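The February meeting of the Lurelcombe parish council was given over almost entirely to the question of pilgrim access to the Garness shrine, and I attended as an observer. As readers of this blog will know, I have written on the matter before and I hold a view on it.

The shrine received 4,000 visitors last year. Under the present rules, groups of more than 50 must apply in writing, and no group may hold prayers inside the enclosure after 5 p.m. The Daneshvar trust, which owns the land, wishes to keep both rules. The parishes wish to see the second one lifted during Lent.

Darmawan Sopacua presented the petition, which carried 233 signatures. He argued that evening prayer at Garness is older than the enclosure wall -- a point the trust did not dispute -- and asked for a trial period on Friday evenings only. The trust's representative replied that lighting on the lower path remains inadequate. Both statements are correct, in my opinion, and the path should be dealt with first.

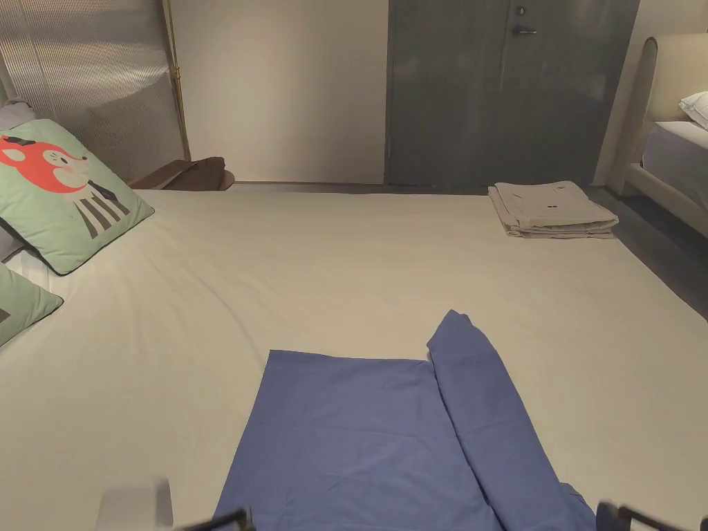
A bed with a blue cloth and folded clothing

The council will write to the trust before Easter. Members of the team who wish to comment on the draft letter may do so through the parish office. I have already submitted my own remarks, chiefly on the wording of the second paragraph, where "permission" should read "consent."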